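Search this site... Go

December
By Mitra Zarei

Leave the table alone

Every magazine I pick up at the dentist says the same thing. Clear your surfaces. One bowl, one candle, done. My sister-in-law did it. Her kitchen table looks like it's waiting for a buyer, and we all eat standing up at the counter when we visit. So who is the table for?

I say put stuff on it. Fruit, plants, a cloth you didn't iron. A peach can sit right on the wood, it doesn't need a dish. Put the strawberries in a plain plastic box, the kind you can see into, and people will eat them. Hide them in the fridge drawer and you'll find them in a week, gray.

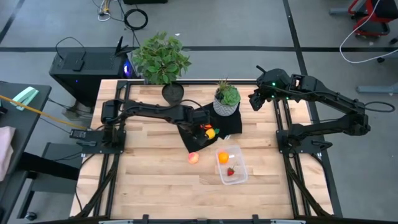

And the fake fruit can stay too. I know, I know. Bijan Nazari wrote in this same column that toy food belongs in the toy box and a dinner table is for adults. Bijan has no kids at home any more. Mine is 9 and she still sets out a plastic lunch for whoever is sitting down, and I'm not going to file it away so the room looks calm.

Plants, same deal. Succulents barely ask for anything. A big leafy one can hang over the edge, let it, just don't put your coffee under it.

Then there's the cloth. Black hides the coffee, shows the crumbs. Shake it out teh back door. Rumpled is fine. I've owned a table runner from Frerichs for years and used it twice, becuase it had to lie straight and I can't live like that.

Wipe the wood at night, sure. Move things over, wipe, move them back. Takes a minute. But clear it all off? For what. Somebody will want a peach.

Contact us | Copyright Murudari | Back to top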